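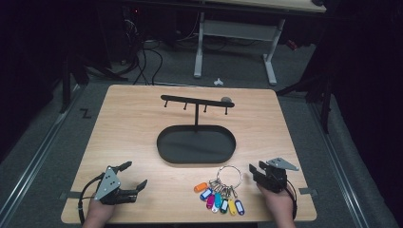

Eight tags, four hooks, one tray. The key situation as of this afternoon.

1/ Some of you asked what became of the Great Key Reform I announced in April. It has reached the furniture stage. I own a key stand now. It lives on the table and it has a tray, like a very small hotel.

2/ The tags came first. I bought a bag of 76 from Pavgate because the bag of ten cost nearly the same, and I have used eight. If anyone within driving distance of Colport needs a plastic key tag, please, I'm begging.

3/ Each one has a little white window where you write what the key is for. My plan was to go by color alone, on the theory that I'd remember. Orange is the shed. Teal is the bike lock. Magenta is a padlock I have not seen since we moved.

4/ Blue and blue-violet were a mistake. In the hallway at 6 a.m. they are the same color, and one of them is the mailbox and the other one is not.

5/ The stand is black metal, four hooks. I considered the Zikorach wall version, but that meant drilling, and the last time I drilled in this apartment it cost me 194 dollars and a very long talk about pipes.

6/ All eight tags are on a single ring, so technically I need one hook. I'm aware. My household has pointed this out -- twice, once by text.
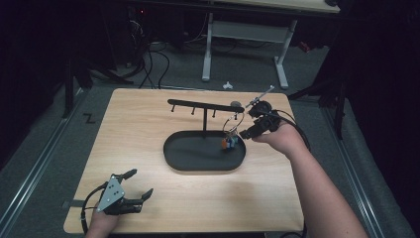

7/ The charm gets a hook too, obviously. Orange, blue and white, blocky, opens nothing. It has been with me longer than most of the keys and I'm not putting it in a drawer now.

8/ Open question: what is the tray for? The listing said "coins and small items." Mine will be receipts from Altıntaş within a week. I give it four days before there's a battery in there that may or may not be dead.

9/ Next up is the spare keys, which are in a soup mug. Do not ask how many. I'm going to need more hooks, and I already have the tags.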